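Workshop and Kitchen Tips: Setting Up a Table for Small-Part Pickup Trials

These tips come from the Fanley home manipulation study, where demonstrations are recorded with hand-held grippers in ordinary kitchens and workrooms and later used to train a pickup policy. Most of them apply to anyone who has to handle small flat parts on a household table. Notes compiled by Trinidad Ignacio, with corrections from Elif Naz Erdem.

Use a tray with a low wall

A shallow cardboard box lid or tray keeps small parts inside the reach of the fingers. The wall should be lower than the finger length, so the tips can touch the floor of the tray at a slant without the linkage hitting the rim. Trays with a wall higher than the fingers were dropped from the study after the first Monday of trials. Operators had to come straight down, and flat parts cannot be gripped that way.

Tape the tray from underneath with two short strips. Tape over the rim changes how the rim looks from one session to the next, and the policy picks up on it.

Line the floor with flattened cardboard

Bare tray floors are often glossy. A piece of flattened carton gives more friction and a small amount of give, and both help when a finger has to slide under an edge. Cut it slightly undersize and press it flat at the corners. A raised corner will catch a thin strip and hold it.

Printed carton is fine. In our comparison, a policy trained only on plain liners did poorly when the liner had lettering on it. The policy trained on mixed liners showed no such drop. The same held for tablecloths, so leave the household's own cloth in place and smooth out the folds.
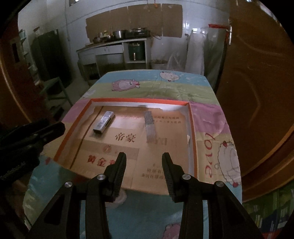

Reflective and see-through parts need more demonstrations than dull ones. For a plain matte block, 14 clean pickups per tray position were enough to reach a steady result. For bare metal and translucent plastic we set the number at 30. Fewer than that, and the policy closed its fingers beside the part, usually on the side away from the brightest reflection. Kacper Rutkowska tested whether dulling spray would remove the difference. It did for metal, but the residue transferred to the finger pads, and the pads then needed cleaning after every run.

Turn the part between runs

Rotate each part by hand before the next demonstration. Leave some at a diagonal and some in line with the tray wall. Operators left to themselves tend to place parts square to the tray, and the resulting policy is weak on diagonals.

Keep at least one finger width between parts. Closer spacing is a separate condition and should be logged as clutter.

Start with the fingers open

Begin every run with the fingers open and held above the near edge of the tray. Pause for a count of two, then move. The pause gives a clean start point when the recordings are trimmed. Runs that began with the fingers already moving had to be cut by hand, and Erasto Mushi estimates that this cost more time in August than the recording did.

Approach slowly and close at an even rate. Do not correct mid-close. If the grip is bad, open fully, back off, and go in again. Keep the failed attempt in the file and mark it as a retry. Removing retries made the policy worse: it had no example of how to recover.

Clean the pads

Ribbed pads collect cardboard dust. Brush along the ribs with a dry toothbrush at each liner change. Avoid dish soap, as it leaves a film that shows up as slipping on metal parts. If soap has been used, wipe twice with plain water and let the pads air dry.

Light

Leave the room lights as the household has them. Close a curtain only if direct sun falls on the tray. Note the time of day in the log sheet, column two.

Replacing the liner

Change the liner when the surface starts to fuzz or a crease forms under the working area. Save the old one flat in the session folder with the tray number written on the back.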